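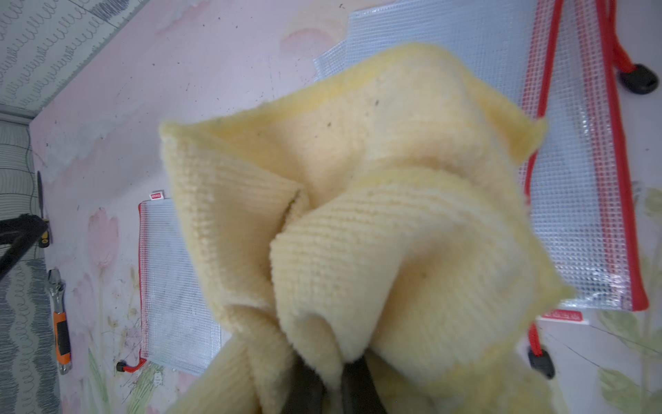
How often should gripper pads be checked when the arm handles cloth?

Asked by Reet Rätsep

We have one arm at Umdale doing fold and pick work with cleaning cloths, mostly microfiber. Our written procedure says to inspect the finger pads "regularly" and gives no number. I have to put a number in before October. Is there a standard that sets one? The log shows 1308 grasps since the last pad change.

2 answers

Krum Zupan
No standard I know of gives a count for pads. Go by the manual, then your own log. We wipe ours at the start of every shift and look for lint packed into the tips. Microfiber sheds more than you'd think. Stop the arm and lock it out first, even for a wipe. People skip that because it takes 2 minutes.

Narayanan Annamalai
every 500 is fine

Comment from Lavanya Gounder: Fine for what? Depends on pad material and grip force. At Stondwood we had slips starting at 422 with the soft pads, so we set the check well under that. Write down the pad type next to the number or the next person will copy it onto a different gripper. Also put who signs for it.

Comment from Reet Rätsep: Thanks. Going with a wipe each shift and a logged check every 300 grasps until I have slip data of our own. Pad type goes in the same line.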